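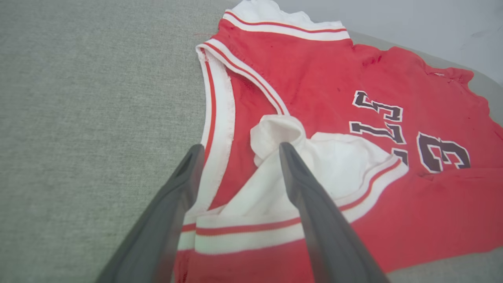
*A gripper at work on a red basketball jersey, its fingers either side of a fold of white fabric.*

## Agreeing how to handle cloth

Robots that handle clothing have long been tested by whatever method their makers preferred. The code of practice adopted at Skirorthorpe in January is intended to put those tests on a common footing.

Garments must now be presented crumpled as well as flat, and worn items are to be included alongside new ones. Printed lettering and ribbed trim are recorded separately, as each may respond differently to grip.

"A result has little value if the reader cannot learn how the garment was laid down," says Hema Joseph, who edited the text for Pestton.

The code has 17 clauses. The strictest concerns reporting: every attempt is logged, including those stopped by the operator, and a full trial comprises 2,000 attempts. Fingertips are inspected after every 30.

Aslak Dahlgren of Raudsepp supports the logging rule but considers the inspection interval too short for smaller laboratories. His objection is recorded in an annex, and the clause will be reviewed after two years.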